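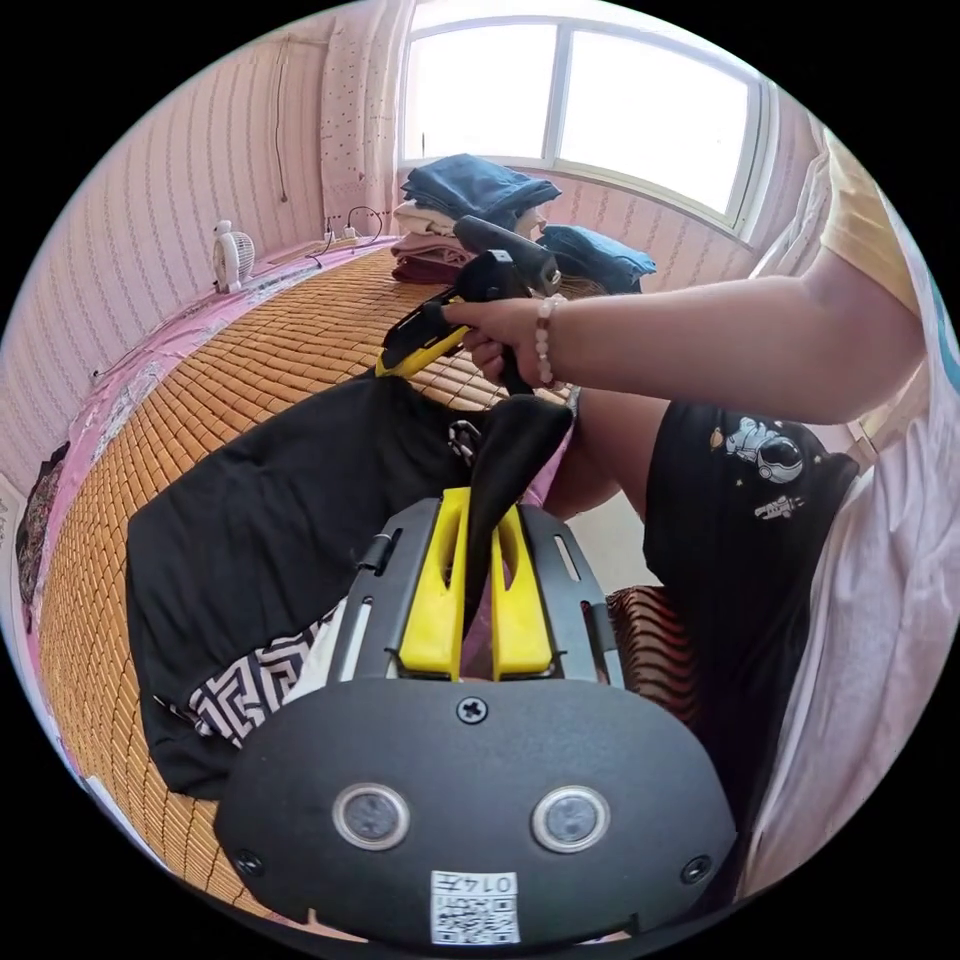 What makes a piece of clothing worth altering?

The cloth, mostly. If you like the feel of it and it isn't worn thin, nearly everything else can be moved, taken in, let out or swapped.

I got that answer before I'd even sat down, and I wrote it on the back of a parking ticket. I had gone along to Dhillon, the alterations shop on the hill in Wemness, with a pair of trousers over my arm and a vague plan to ask the owner about her work while she pinned them. She said she was happy to talk as long as I stood still, and that she'd rather I didn't put her name in. "The shop's got a name, use that," she said. It isn't hers, by the way. It came with the lease and the sign was a good one.

She has been there six years. Before that she was at Steltex, on the workwear line, sewing pockets on overalls. Just the pockets! I asked if it drove her mad and she gave me a look. "I liked it. You get very good at a pocket. I can still tell you from across the road if somebody's pocket has been put on crooked, and then I can't listen to a word they're saying."

When the line closed she spent her payoff on an industrial machine, which cost her £2,150 second-hand and had to come in through the front window with the glass out. It's a great green lump of a thing and it has a name for being temperamental in damp weather. She also has a domestic Skimora that she bought as a spare and now uses for most of the light work. "Quieter. I can hear the radio. The big one's for denim and coats and anything where I'm cross."

I wanted to know what people bring in. I'd imagined wedding dresses, and she does do those, but she winced a bit when I said so. "A wedding dress is a lot of layers and a lot of mothers. I'll do the hem and I'll do a bustle. I won't do a dress that's been bought two sizes down for a diet. I say to them, buy it to fit you now and I'll take it in later. Taking in is easy. You can't make cloth out of nothing."

Mostly it's trousers. Hems, waists, zips, and then the knees and seats of things people can't bear to part with. She's fond of zips, which surprised me, as I've always thought of a broken zip as the end of the road. "People throw a coat away over a slider," she said. "The teeth are fine, the tape's fine, it's only the slider that's gone slack. Sometimes I give it a squeeze with the pliers while they're standing there. I don't charge for that, I just tell them to buy some buttons."

The buttons are by the till in old sweet jars and I did, of course, buy some.

We got on to hems at that point, because she was doing mine. I had put the trousers on with the trainers I was wearing and she sent me back behind the curtain to take the trainers off and put on the proper shoes, which were in the car, so there was a bit of a delay. (Bring the shoes. If you take one thing from all this, bring the shoes.) She pinned one leg, made me walk to the door and back, then pinned the other one differently. I must have looked worried. "Everyone's got a longer leg," she said. "Don't let it upset you."

What about doing it at home? I said I'd always been a bit ashamed of my own mending, which tends to look like a spider has been at it. She was much kinder about this than I expected. "A hem's only got to stay up. Use a thread that's a shade darker than the cloth and not lighter, a light one sits on top and shouts at you. Take small bites. And press it. People sew something quite nicely and then they don't press it, and they think they can't sew."

She is very keen on pressing. The iron was on the whole time I was there, hissing away next to a bowl of water and what I took for a dishcloth but was told, firmly, was a pressing cloth. "Up and down, you lift it. You don't skate it about. Skating it about is ironing, and it'll pull a hem out of shape before you've even worn it."

Black is the worst, she told me. I'd have said white. "White you can see what you're doing. With black you lose the stitches you're trying to unpick, you lose the grain, you can't see which side is the right side, and then it picks up every bit of fluff in the building. I don't do black after four in the afternoon in winter. I tell people it's busy, but it's the light." Stretchy stuff comes a close second, and she keeps a separate box of needles for it with the word NO written on the lid, to stop herself grabbing one for anything else.

I asked what she thought of patterns, as I've a skirt at home with a stripe that doesn't meet at the side and it has annoyed me for years. "Some of them you can fix and some were cut wrong in the first place. If it was cut wrong, wear a long jumper." She said that with checks she'll tack the whole seam by hand before it goes anywhere near the machine, and that it takes an age and she can't really charge for the time. She does it anyway. Then she told me a long story about a tartan waistcoat that I'm not allowed to repeat, except to say the customer cried and it was the good kind.

Prices came up, as they do. A plain hem costs less than I paid for lunch. A lining costs a good deal more, and she will often talk people out of it. "If the lining's gone under the arms I'll patch under the arms. You don't see it. You don't need the whole coat gutted for that." She says that September is her mad month - school blazers, and everyone remembering they own a winter coat - and that if you want anything done for Christmas you should turn up before the clocks go back.

There was one thing I kept circling back to, which was whether she minds doing work that doesn't show. A good alteration is one you can't spot, after all. She thought about that for a while with pins in her mouth, and I thought I'd put my foot in it.

"I know where it is," she said, when she'd taken them out. "I see them go past the window. There's a man walks his dog by here in a jacket I took in at the back, and it sits lovely on him. He's probably forgotten it was ever too big."

My trousers were ready in roughly a week. Both legs look the same length to me, and I've had them on twice. I've still got the stripy skirt hanging on the back of the bedroom door, and I'm going to take it up the hill and see whether it's a seam job or a long jumper job. The shop shuts for lunch, so go in the morning, and there's a bit of parking behind the chemist.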